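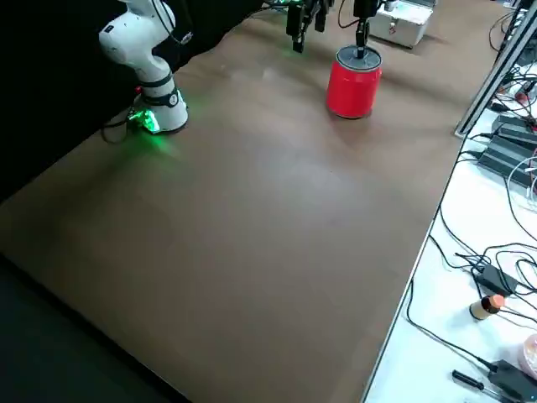 Drostolum Grappling Match Records
Data card, revised 23 October 2019

Summary

This data set holds results from submission grappling tournaments run under the Drostolum rule set. It covers 308 matches from 7 events. Each row is one match. Video is not included.

Maintainers: Birthe Frandsen (schema, releases), Tatu Lukumay (data entry)

Files

matches.csv: one row per match
athletes.csv: one row per athlete, keyed by athlete_id
events.csv: venue, mat count and rule version for each event

All files are UTF-8, comma separated, with a header row. Empty fields mean the value was not written on the score sheet. A zero is a real zero.

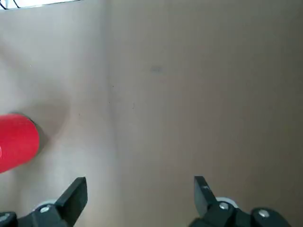
Fields in matches.csv

match_id: integer, unique across events
event_id: joins to events.csv
division: weight class code, or ABS for the absolute division
round: R1, QF, SF, F or B (bronze match)
athlete_a, athlete_b: join to athletes.csv
winner: a or b
method: SUB, PTS, DEC, DQ or INJ
technique: free text, filled only when method is SUB
time_s: match time in seconds, overtime included
points_a, points_b: final score, before any referee decision

Regulation time is 900 seconds in finals. Other rounds vary by event; see the reg_time column in events.csv.

Source

Score sheets were typed in by hand and checked a second time by Noura Dabbas. Sheets from the Flullgate Open used an older layout with no separate column for penalties. Penalties at that event were subtracted from the score at the table, so its point totals should not be compared with the others.
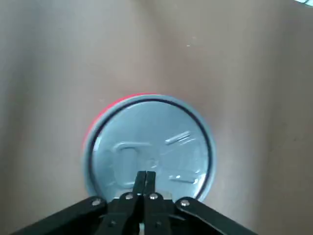
Known issues

In 53 matches the technique field is blank although method is SUB. Do not treat these as a separate class.
"RNC" and "rear naked choke" both appear in technique and have not been merged.
Two athletes changed weight class between events. Weight class is stored per match, so athletes.csv has no division column.
Bronze matches at the Makokha Cup were decided by coin toss when one side withdrew. They are coded INJ.

Changes

The July release had athlete_a and athlete_b swapped for the Buller Invitational semifinals. Winners were also wrong in those rows. Both are fixed in this version.

Corrections

Send the match_id and a scan of the score sheet to Mwanaisha Nyaga. Changes without a sheet are held until the next release.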